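花器の水は、減った分だけ足さない
11月 文・編集部

ガラスの花瓶を扱う店「Hviid」は、駅から離れた住宅地の一階にある。棚に並ぶのは縦に筋の入った背の高いものが中心で、花を売る店と間違えて入ってくる人も多い。店主に、花瓶の選び方と手入れについて聞いた。

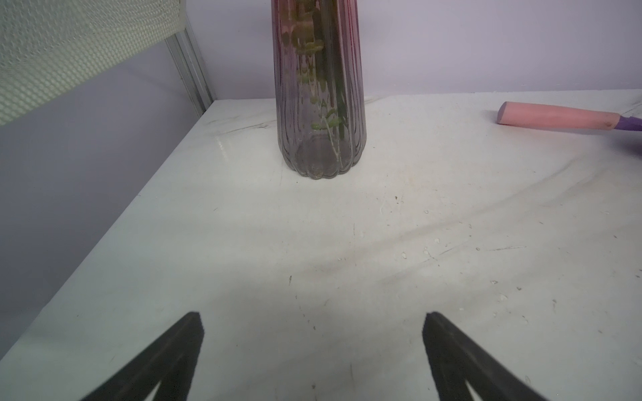 店を始めたのは九年前で、それまでは食器の卸会社Bulltonで倉庫の仕事をしていたという。「皿やグラスは決まった数が出ていくんですが、花瓶だけはいつも残るんです。買っても使い方がわからないという声をよく聞いたので、それなら説明しながら売ろうと思いました」

いま店に置いている花瓶は162点。そのうち縦の溝があるものが半分を超える。理由を聞くと、茎の収まりだと答えた。「丸い筒だと茎が片側に寄ってしまう。溝があると引っかかって、少ない本数でも立ちます。葉ものを2本入れるだけでも形になります」

色のついたガラスは、花を選ぶから難しいと言われることがある。店主の考えは少し違う。「赤やピンクの花瓶に赤い花を入れると確かに重たい。緑だけなら困りません。上が濃いピンクで下が灰色がかったような花瓶だと、中の茎が透けて、色の違う緑に見えるんです。うちでは小さな丸い葉の枝をよく勧めています」

花瓶の高さは33センチ前後のものがよく出る。食卓に置くと向かいの人の顔が隠れるので、台所の作業台や玄関に置く人が多いそうだ。白い天板の上なら、ガラスの色がそのまま見えるとも話していた。

手入れの話になると、口調が少し早くなった。「いちばん多いのは、水を足すだけで替えない方です。底のほうに細かいかすが残って、そのうち茶色い跡になります」。溝のある花瓶は内側の底の縁に汚れがたまりやすい。店では柄の長いブラシを使い、届かないところは卵の殻を砕いてぬるま湯と一緒に振る。洗剤はごく少量でよいという。

「灰色のガラスは汚れに気づきにくいので、持ち上げて窓のほうに向けて見てください。底は厚みがあって、もともと暗く見えます。布でこすって落ちなければ、ガラスの色だと思っていいです」

葉ものを入れるときは、水に浸かる部分の葉を取るのが基本になる。ただ、店主自身は全部は取らない。「下に何枚か残っているほうが好きなんです。そのかわり水は毎日替えます。根のような細いものが伸びてきたら、そのまま見ていてもいいし、切ってもかまいません」

価格は小さいもので900円から。箱は別売りで、包装は紙だけにしている。春からは、Nodvilleの工房が作る口の狭い型も扱う予定だ。見本はもう届いていて、店主は自宅で試している。「口が狭いと洗うのが大変ですね。ブラシを変えないと売れないかもしれません」

帰りがけに、割れた花瓶はどうするのかと聞いた。縁が少し欠けたくらいなら、紙やすりで角を落として自分の家で使うそうだ。台所の流しの横に今は三つあり、一つには菜箸が入っている。

お問い合わせ：Puter編集部　© Puter　無断転載を禁じます　ページの先頭へ戻る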